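The Blue Shelves

My aunt left me a shop in Flirkerstead, and the first I knew of it was a phone call from a man called Tshepo Kekana, who wanted to know what I meant to do with the marbles.

I said what marbles. He said there were 200 of them, in a jar, and that they'd been promised to his grandson. So that was how my career in retail began.

It had been a toy shop once, then a sweet shop, then whatever Auntie felt like that year (candles, mostly, and for one bad summer, ferrets). The sign over the door still said Zileston, which was the name of the people before her. She'd never changed it. Half the street called her Mrs Zileston and she answered to it!

I went down on the early bus with a flask and a roll of bin bags, thinking I'd be done by teatime. By teatime I had cleared one drawer. It held string, eighteen door keys and a letter from the Gorinon Hotel, thanking her for her interest in the position of pianist. I sat on the step and read that letter three times. I had never once heard her play.

Sipho Ndlovu came over from the bakery with a bun for me and stayed to help, which meant he picked things up and told me their history. He'd known the place since he was nine. He knew which floorboard squeaked and where she hid the good biscuits.

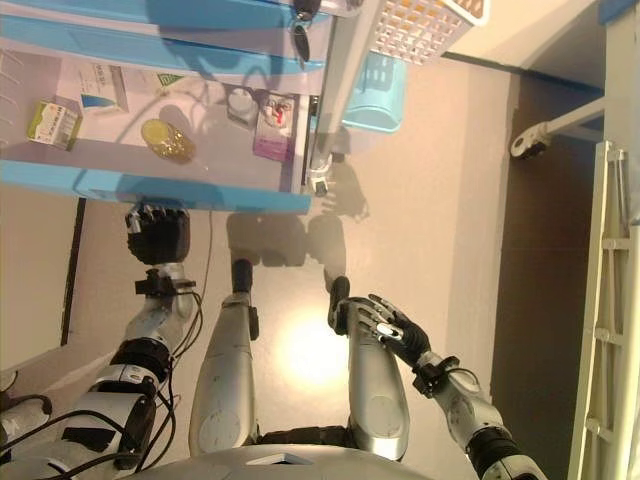 I'd decided early on that the shelves were going. They were far too cheerful for the sort of shop I had in mind, all dark paint and lamps and expensive soap. Then I got down on the floor to look at how they were fixed, and I stayed there longer than I needed to. Light blue, with those bright blue edges and the see-through blue strip along the front lip, they looked like something you'd find beside a swimming pool, and against the beige floor they were the only thing in the place that seemed pleased to be there. Sipho said she'd picked them herself, out of a catalogue, the week after the ferrets went.

"She wanted it to feel like the seaside," he said.

"We're forty miles inland."

"She knew that, love."

I finished my bun. Outside, the Mnguni van was parked half on the kerb, waiting to take away anything I pointed at, and the driver had his feet up on the dashboard. I went out and told him he could have the counter, the broken till and the ferret hutch.

"And the shelves?" he said. "I've got shelves down here."

I told him to cross them off. Then I went back in to find those marbles.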